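**Ticket: gripper comparison, desktop disassembly cell**
Opened by: Krisztina Medve
Assigned: Benjie Bautista
Status: open (was closed Monday, reopened same day)

**Summary**

Premholm wants us to swap the current gripper for the Notness one on the strength of their demo numbers. I don't trust the demo numbers. They ran memory sticks only, on a bare board. Logging our own runs before anyone signs for it.

**Setup**

- Same arm, same controller, same program for both grippers
- `grip_force` at 80 for both, no per-part tuning
- Parts: memory module, processor, hard drive
- Tool offset re-taught after each swap

**Entry 1, Benjie**

Current gripper, 155 cycles. Failures were nearly all on the processor pick. Memory was fine once I slowed the last bit of the approach. 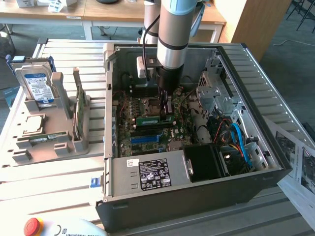

Reach is the part the Premholm report skips over. On a bare board you can come in from any side, but inside a case there are walls and a drive bay to stay clear of. We're also going down close to the memory slots with a module already seated in one of them, so a finger that opens too wide has something to hit. I'd like the Notness open width in writing before we call the two equal.

**Entry 2, Krisztina**

Asked for it. Zsolt Hegyi sent a brochure page. No open width on it, only "wide." Asked again.

**Entry 3, Benjie**

Notness on. First 2 attempts stopped with a protective stop on approach. Re-checked payload and found it still set for the old gripper. My mistake, fixed, don't count those against them.

After that it ran. Memory picks look the same as before to me. Miklós says "noticeably smoother." I asked him to point to it in the force log and he couldn't.

**Entry 4, Krisztina**

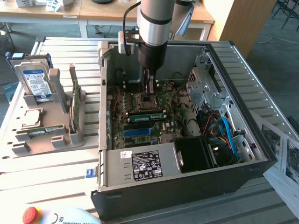
Socket alignment is what I care about most, and a straight-down approach can hide a small tilt in the tool. Judging by eye won't settle it. The fingers are narrow and the metal around the socket gives you a nice square to line up against, so everything tends to look centered. Please measure at the fingertips with both grippers and post the raw values, no averages.

**Entry 5, Benjie**

Will do. Győző has the dial gauge at Darkstead until tomorrow.

**Open items**

- [ ] Open width from Zsolt
- [ ] Tilt check, both grippers
- [ ] Repeat processor picks with Szabó fingertips on the current gripper
- [ ] Full run on Notness with correct payload

Not approving the purchase until these are ticked.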